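How to log a formation photo flight

If you fly camera ship, or get flown in one, write the sortie up the same evening. Memory goes soft fast, and the tape or card labels never say enough.

1. Start with the aircraft. Enter the registration and type of the camera ship first, then the subject aircraft in the order they joined. At Covholm we use one line per aircraft.

2. Note the door or window position. A shot taken through an open door on the left side limits which way the subject can break, and the next crew will want to know.

3. Write down the briefed speed and the speed flown. On our last Trallow run we briefed 120 knots and the trainer was wallowing, so we ended up faster. Both figures go in.

4. Record heights above ground for each pass. If the pass was over water, say so. The Cerkport passes were all over the estuary.

5. Number the passes from the join, including the ones with nothing usable. We flew 40 in November and kept 206 frames from them.
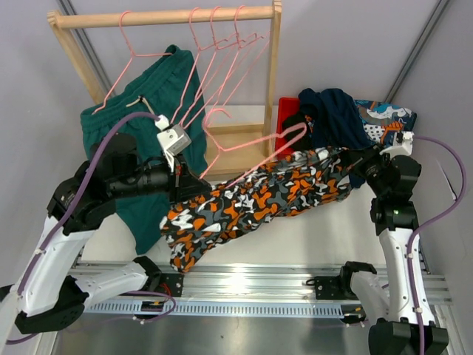

6. Add the sun angle, or just the time and heading if you'd rather work it out later.

7. Put radio calls in the last column – "join," "hold," "break" – using the exact words from the briefing. If someone used a different word in the air, mark it and raise it at the debrief.

The Yeoh log sheet has 51 lines to a page. Continue on a second sheet instead of writing in the margin, and staple the two together.

Page updated 31 May 2026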